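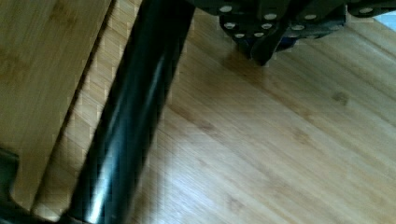 Purger un radiateur à eau chaude

Un radiateur tiède en haut et chaud en bas contient de l'air. La purge se fait une fois par an, avant la remise en route du chauffage, et chaque fois qu'un radiateur gargouille.

Matériel

Une clé de purge carrée (ou un tournevis plat selon le modèle de purgeur)
Un petit récipient
Un chiffon

Étape 1 : couper le chauffage

Arrêtez la chaudière et le circulateur, puis laissez refroidir l'installation. Ouvrez ensuite à fond les robinets thermostatiques de tous les radiateurs.

Étape 2 : relever la pression

Lisez le manomètre de la chaudière et notez la valeur. À froid, dans une maison à un étage, elle se situe en général entre 1 et 1,5 bar.

Étape 3 : ouvrir le purgeur

Commencez par le radiateur le plus bas et le plus proche de la chaudière. Le purgeur se trouve en haut, du côté opposé au robinet. Placez le récipient dessous, tenez le chiffon autour de la vis et tournez d'un demi-tour dans le sens inverse des aiguilles d'une montre. N'enlevez jamais la vis complètement.

L'air sort en sifflant, puis l'eau crachote. Elle est souvent noire les premières secondes et tache les murs clairs. Refermez dès que le jet est continu, sans forcer : les vieux purgeurs en laiton cassent facilement.

Étape 4 : continuer étage par étage

Passez au radiateur suivant et terminez par le plus haut. Les sèche-serviettes se purgent en dernier.

Étape 5 : remettre à niveau

Si la pression est descendue sous 1 bar, ouvrez doucement le robinet de remplissage et refermez-le à 1,5 bar. Rallumez la chaudière, attendez une heure, puis contrôlez de nouveau le manomètre.

Si le problème revient

Un radiateur à purger tous les mois signale une fuite, un vase d'expansion dégonflé ou un purgeur automatique bloqué. Faites vérifier l'installation.

Mis à jour le 7 novembre 2006 par Melahat Dönmez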